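Plarnska Allotments and Gardens Society
Shed and Store Safety Check, with comments
Checked by: Tzu-hsuan Au
Date: 15 June 2018

Thank you all for your patience while I went round, and for the several cups of tea that came my way as I did (I was very well looked after on the Pollport side!). I've written more than the form has room for, as usual, so do pour yourself something before you start.

1. Doors, locks and hinges
Result: Pass, one repair
The main store door closes nicely now that the top hinge has been packed out. The side door still drops a little and scrapes the step, so please lift it as you pull. A new hinge is on order from Buruvau.

2. Floor and walkways
Result: Needs attention
I did have to climb over a hose and two sacks of bonemeal to reach the back window, and I'm not as nimble as I was in May, never mind ten years ago. Please keep the path from door to window clear, even if you are only popping in for a minute.

3. Hand tools
Result: Pass
Small things belong on their hooks or in a holder, with blades and points facing down, and the big forks and rakes go in the long rack with the tines to the wall. If a handle feels loose or splintery, tie a bit of red wool round it and leave it on the bench for me. 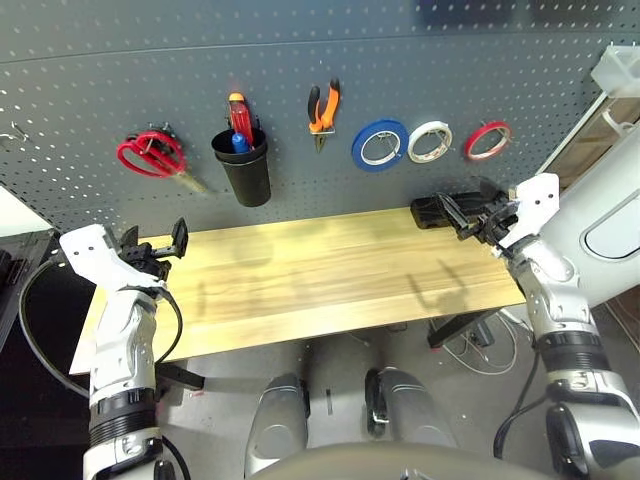
Can I keep my own spade in the shared store over the winter?
Put your plot number on the handle and you're very welcome to, as long as it goes in the long rack with the others and has had the mud knocked off it first. The society can't replace it if it goes missing, I'm afraid.

4. Weedkillers, feeds and fuel
Result: Needs attention
There was a lemonade bottle on the bottom shelf with something brown in it and no label. It may well be seaweed feed, and it certainly smelt like it, but I have put it in the locked cupboard until the owner comes forward. Everything must stay in the container it was bought in. Mower petrol was in its proper can, cap tight, well away from the heater.

5. Water butts
Result: Pass, one lid missing
The big tank by the Ait Brahim plots holds 3,000 litres and its lid is sound and bolted, which is a great relief to me with the little ones about in the holidays. The small butt by the compost bays has lost its lid altogether. I've laid a board over it with a brick on top for now.

6. Fire extinguisher and first aid box
Result: Pass
Extinguisher in date, pin in place, bracket firm. The first aid box was short of plasters and eye wash, so I've topped up both. Do tell me when you use the last of anything, I shan't ask what you did to yourself.

Still to do: side door hinge, butt lid, owner of the brown bottle.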